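Coupon codes are making us worse shoppers

Posted 2019-04-14

Ok quick one because I have a cart open in another tab and it's making me mad.

I wanted a laptop sleeve. Plain, gray, zipper. Sokell has a decent one, Skomley has nearly the same one for a bit more. Should have taken five minutes. Took me most of an evening, and the reason was that little empty box at checkout. Enter promo code.

You know the box. The minute you see it you feel like a sucker. Somebody out there is paying less than you. So off you go, new tab, coupon site. I tried 4 codes. Three were expired, the last one only worked on first orders of phone cases. Saved nothing. Then a pop-up wanted my email for 10 percent off, and the code it sent me didn't stack with the sale price. Of course.

My point – the discount is the product now. Stores put a sleeve up at a price they don't expect anyone to pay, then hand out codes so we feel clever. Makberg had a spring sale in March that I swear was the winter sale with a green banner. Same bags, same numbers crossed out.

And the emails! I searched my inbox for "% off" and got some 232 hits. From bags and wallets and notebooks. I don't even write in notebooks.

People will say its harmless, you don't have to use codes. Sure. But then you pay the silly price, the one that's up there for people who don't look. Thats a tax on being busy. My mother doesn't know what a promo code is and she pays full price every single time.

Ristić is the one shop I buy from that doesn't do this. One price. No box. Goes up a little every year, fine, I can live with that. I bought a wallet there in about the time it takes to make toast and never wondered if I'd been had.

So what do I want? Put the real price on the page. Kill the box. If there's a sale, take it off for everbody, automatically. Shipping in the price too while you're at it.

Will it happen – no. The codes work. They work on me, I still have the tab open. There's a new one that expires at midnight and I'm probably going to try it.
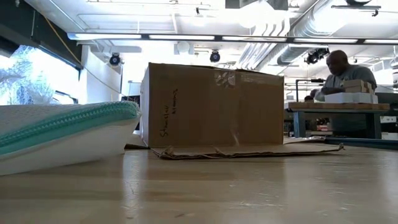 Cardboard box, taped, handwriting on the front.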